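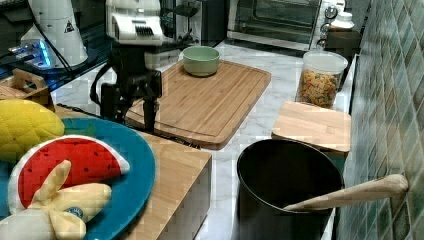 Looking after your bamboo board: the questions we get most

We've been selling boards and bowls at Honness for a good while now, and the same things come up again and again at the shop counter, so I've gathered them here with the answers I'd give you over a cup of tea.

How do I wash it?

Warm water, a little dish soap and a soft cloth, then stand it on its edge to dry. Please don't leave it soaking in the sink overnight, and keep it out of the dishwasher (I know, it's tempting!). Bamboo doesn't care for long hot baths.

How often should I oil it?

Once a month suits most kitchens, and a bit more often in November when the heating comes on and the air gets dry. Use a food-safe mineral oil, rub it along the grain, leave it overnight and wipe off whatever hasn't soaked in. 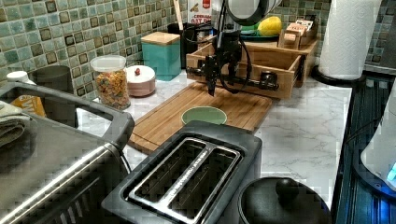

Can I leave my board out on the counter all the time?

Leaving it out is fine, provided the counter underneath is dry and the board isn't pushed up against a toaster or a kettle. Lift it now and then and wipe beneath it, especially on the side nearest the sink.

What is the groove around the edge for?

It catches juice from tomatoes, peaches or a Sunday roast before it runs all over your counter. Crumbs love it too, so give it a good going over with an old toothbrush when you wash up.

Will it mark my marble?

A clean board shouldn't, though grit trapped underneath can scratch, and oil can leave a grey patch on real stone. Let a freshly oiled board rest on a tea towel for a day before it goes back.
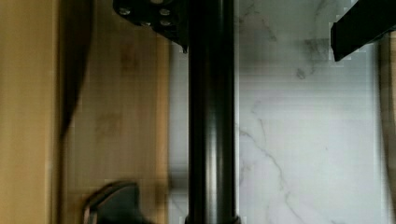 Wood tones beside pale, grey-veined marble.

Can I sand out a stain?

You certainly can. Try lemon and coarse salt first, and if the colour is still there, go over it lightly with 200 grit paper and oil it again.

Delali Zakaria, Honness

Comments (2)

Mensah_kitchen
The toothbrush tip is a good one, mine was disgusting in the corners. Does walnut oil do the job as well?

Plum & Rye
I did the lemon and salt on a beet stain and had to go twice, but it's nearly gone. Thanks Delali!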